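**Teaching the arm to put a CPU in its socket: hand guiding or remote control?**

*Lindalva Pacheco*

Hello all. I am teaching a robot arm with a two-finger gripper to assemble the inside of a desktop computer. The parts wait in a printed grey tray, and the tower lies on its side next to it. I have recorded 50 demonstrations by holding the wrist and moving the arm myself. For the memory module the result is good. For the CPU it is poor: the arm comes to the socket with a small tilt and stops. I suspect my own hands, as I push the wrist a little when I close the gripper. Would it be better to record again by remote control, or should I repair the recordings I have?
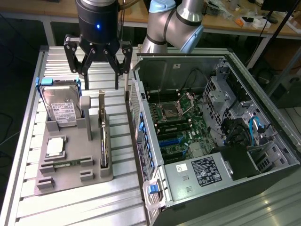
I would prefer not to lose the hand-guided data, as it took me most of March. The force readings were saved too, but I have not used them yet. My colour camera is fixed and does not move with the arm.

*Vidar Engström*

Use remote control for the CPU and keep hand guiding for the rest. When you hold the wrist, the force sensor measures you as well as the part, so those readings will not help you much at the socket. We had the same tilt at Hevside. I changed to a small hand controller, set the speed scale low for the last 3 centimetres, and recorded the approach and the release as separate pieces.

Two more things. Check that the arm knows the correct weight of the gripper, or it will sag when you let go. And always begin from a different start position — otherwise the robot learns only one path.

*Oluf Mogensen*

just record more, 50 is nothing

*Ásdís Mikkelsen*

I agree with Vidar, but I would not throw the old recordings away. Cut each one just before contact and use the first part for reaching and grasping. Then you need new demonstrations only for the insertion, and those are short.

Please also look at how the CPU sits in the fingers. If it is gripped differently each time, no method of teaching will correct it. I practised the grasp alone for four evenings before I recorded anything, and my favourite change was simply to open the fingers less widely before going down to the tray.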